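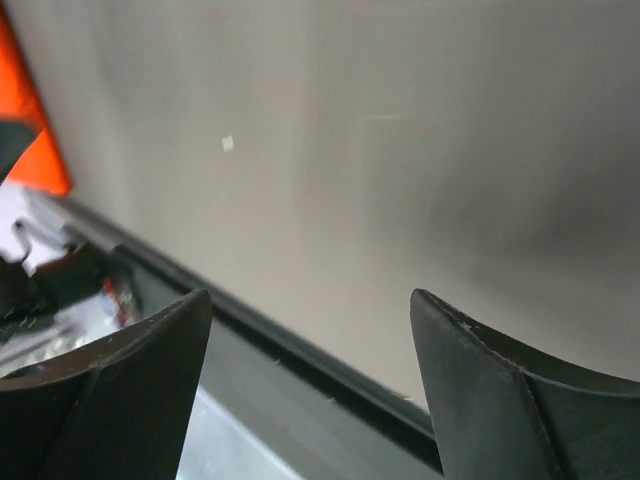
Wiping and Folding Shop Cloths

Clear the surface before the cloth goes down. Grit caught in a twill weave will scratch a satin finish on the next wipe. Dust panels from the top, then run the cloth along edge strips and rails, where dirt collects.

Wash new orange cloths separately for the first 4 cycles. The dye transfers to lighter fabrics.
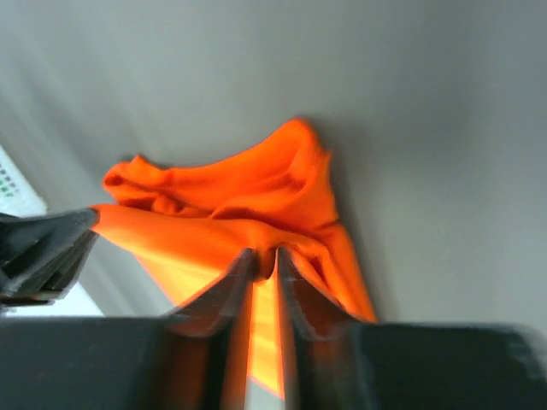

Orange cloth, bunched, on a pale gray surface.

Do not store cloths in this state. Set creases hold lint and reduce the flat area available for wiping. Find a stitched hem, follow it to a corner and lift from there – pulling from the middle only tightens the bunch.

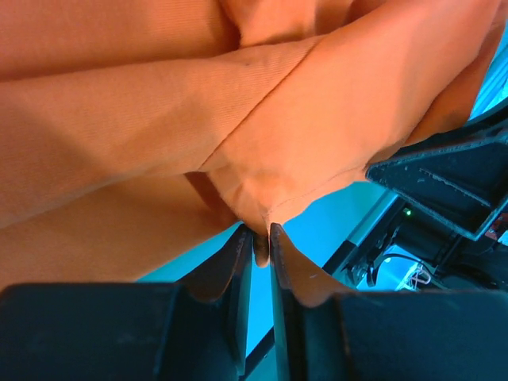

With the corner in hand, shake once and lower the cloth far edge first. Smooth outward from the center with the flat of the hand. Low ridges come out with a second pass.
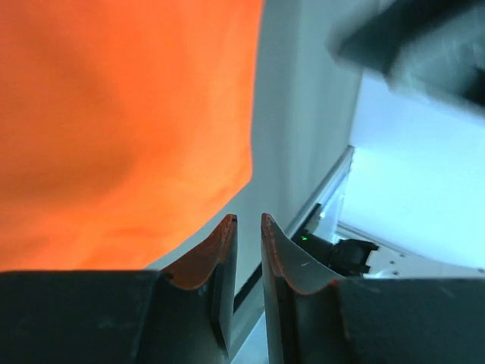
Keep the border clear of the table edge, fold in half twice and stack no more than 10 to a bin. Discard any cloth with metal chips in the weave.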